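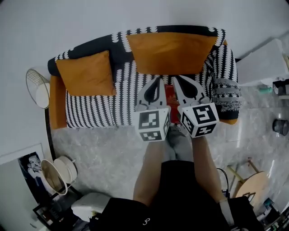 Ceson Hand-Held Gripper Pair
Workia > Robotics > Data Collection Tools > Hand-held
Sold as a left and right pair. Made by Kollitz.
Page updated 24 March 2026

Overview | What's in the kit | Planning your purchase | Spares | Questions from buyers | Support

We've been carrying the Ceson since November and it has quickly become the thing we most like showing people. You hold one in each hand, you do the job you want your robot to learn, and the grippers record it. You can take the pair into a living room or onto a shop floor and start working in the same hour, with your arms still on order or bolted down somewhere else entirely. For a team that has money for people's time and not yet for a second robot, that changes what the first year can look like!

This page is for anyone who has to put the Ceson into a budget. The datasheet is with Kollitz and it's a good one, but it won't tell you which lines to leave room for, so we've tried to do that below.

What's in the kit

Left gripper and right gripper, gray housing
Wide-angle camera for each gripper, fitted
White marker blocks, one per gripper, printed on several faces
Textured fingertip pads, one set fitted and one set spare
Cables, charger, hex keys
Altıntaş carry case with cut foam
Calibration board and a printed setup guide

Each gripper weighs 540 grams ready to use. That sounds like nothing when you pick one up, and it still feels fine after the first hour, but please read the part about operators before you write a schedule that has one person holding them all day.

A head camera isn't included. Most of our buyers already own something suitable, and the ones who don't usually have strong opinions, so Kollitz left it out and kept the price down. If you want us to quote one with the pair, say so in the order notes.

Who it suits

Labs teaching arms to handle household things: cloth, cushions, packets, kitchen stuff. Small manufacturers who want to find out whether a bench task can be automated before they commit to a cell. University groups where several students need to collect at once. It also suits companies that plan to buy arms next year and would like to have training data waiting when the crates arrive.

It suits you less if your task needs real force or a wrist twist under load. The fingers are made for picking, placing, pulling, folding and pinching. We'd send you to the Kollitz force handle for the rest (ask us, it has a long lead time and we don't keep it on the shelf).

Planning your purchase

The pair itself is the easy line. What catches people out is everything that goes around it, and the biggest of those is time.

Operators. Plan on two people per pair, swapping. One collects while the other resets the task, checks the recordings and writes down anything odd. You will get more usable recordings out of two people sharing one pair than out of two tired people with a pair each, so if the money only stretches to one or the other, spend it on the second person. New operators need a morning to get the feel of the triggers. Most of that morning's data will be clumsy. Keep it in its own folder and don't count it toward your target.

Space. You don't need a dedicated studio, and you can set up in a corner of a working room if people agree to leave it alone. Do budget for the things the task happens on. A sofa, a table, a shelf and a couple of storage baskets will do more for variety than another camera will. Borrow what you can and change the covers and the cushions often. Diarmuid Fitzgerald in our applications team keeps a small furniture allowance in every plan he writes for customers and he has never once had it come back unspent.

Lighting. Even, steady room light is what you're after. Strong glare on the marker blocks will spoil tracking, and so will deep shadow. Ordinary ceiling lights are usually enough for a first project. Walk your space with the pair and record a short test in every corner before you buy lamps. 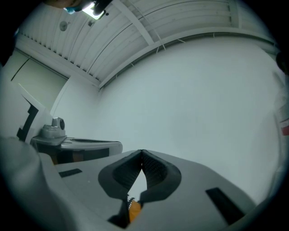 Do that test with nothing in your fingers first, just opening and closing and sweeping slowly from side to side. The cameras are very wide, so they take in walls, ceilings, doors, lights and whoever happens to be nearby. For planning, that means two things. Tell your colleagues when you're recording and settle the consent question early, in writing, especially if you share a floor with another company. And look at the test footage for plain surfaces. A large bare wall gives the tracking very little to hold on to, and a few posters or a shelf of odds and ends will help a lot for almost no money.

Storage. Wide video from each hand plus a head view adds up fast. Work out your volume from your own test recordings, double it, and order the drives with the grippers. Waiting for drives with the grippers sitting in their case is a miserable way to spend a week and we've watched several good teams do it.

Computing. Recordings need processing before they can be used for training. A decent workstation will handle one pair's output overnight. If you're running several pairs you'll want either a second machine or a cloud line in the budget. The Kollitz software is included with the pair and there's no yearly fee for it, which we love.

Matching fingers. This one is important and easy to miss. The robot that learns from your data should have the same fingers you collected with. Kollitz sells the Ceson finger set with adapters for most common arms. Put that line in now, even if the arm is next year's purchase, because finger shapes do get revised and you want both ends to agree.

Buy or rent

Renting a pair costs $226 per day, with the case, the calibration board and a short video call to get you going. We take the rental fees for your first two days off the price if you go on to buy within the quarter.

Renting is the right call for a feasibility check, for a one-off push before a deadline, or when you need an extra pair because visitors are coming. Once you're planning a few weeks of regular collection, buying wins comfortably, and you get to keep the pair's calibration history too, a real help when you come back to an old batch and want to know why it looks different.

Idun Haugland, who runs our rental desk, asks everyone the same thing before she sends a case out: what will you do with the recordings on the first evening? If there's a clear answer the rental nearly always goes well. If there isn't, she'd sooner move your dates than have you pay for days you can't use.

Lead times

Pairs in stock leave us within the week. Orders of three pairs or more are built to order at Kollitz and we'll give you a firm date when we confirm. Rentals book up ahead of the big conference deadlines, so ask early even if your dates might shift. Moving a rental is free until the case ships.
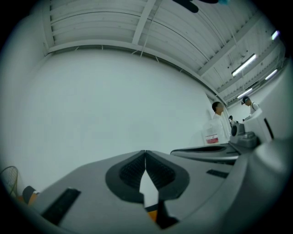 Spares and Accessories

Fingertip pads, textured, set for one pair: $80
Marker block, printed, left or right: $40
Ceson finger set for robot arm, with adapter: on quote, tell us the arm
Altıntaş carry case, empty, with foam: on quote
Calibration board: on quote

Pads are the part that wears. Cloth and cardboard are gentle on them, rough metal edges aren't, and you'll see the little raised texture go smooth before the grip starts to slip. We suggest one extra set for each pair in your first order on top of the spare in the kit, and then you'll know your own rate. Always change both pads on a gripper together. Write the change in your log, as a fresh pad holds differently from an old one and your data will show it.

Marker blocks last a long time if they're kept clean. Wipe them with a dry cloth and keep solvents away from the print. If one gets scratched across a printed face, replace it and recalibrate. Left and right blocks are different, so check the side before ordering.

For the bench, a stand is nice to have. You can lay the grippers down flat between takes, and plenty of people do, but a stand keeps the lenses from touching anything and gives you the same starting position every time. We don't sell one yet. Kollitz has a free drawing you can print, and it's a lovely little design.

Questions from buyers

Can we order a single gripper?
Yes, for replacement or for one-handed tasks. Calibration is done on the pair, so a replacement has to be matched to the one you have. Send us both and we'll do it at no charge during the warranty period.

Is it all right for left-handed operators?
Very much so. The triggers are mirrored and the grip is the same size on both sides. People with small hands should ask for the short trigger when ordering, same price.

Do we have to own a robot?
No, and many of our customers don't when they start. Just choose the arm family early, for the reason given under matching fingers.

How do we write this up for a grant?
List the pair, spare pads, drives and the robot finger set as equipment, and put operator hours under staff. We can supply a dated quote with each item on its own line. Ask for one even if you're still deciding between renting and buying, and we'll put both on the same sheet.

What about airports?
The Altıntaş case travels well. Batteries come out and go in your hand luggage. Check your airline's rules before you fly.

Support

Every pair includes setup help by video, and you can bring your whole team to the call. Warranty and repair go through Workia, so you deal with us from start to finish. If you send a short test recording along with a few lines about your task, Diarmuid will look at it and reply with notes on light, placement and how many operator hours to plan for. He enjoys these a great deal, so don't feel your task is too small or too strange to send.

Request a quote | Check rental dates | Send a test recording | Download setup guide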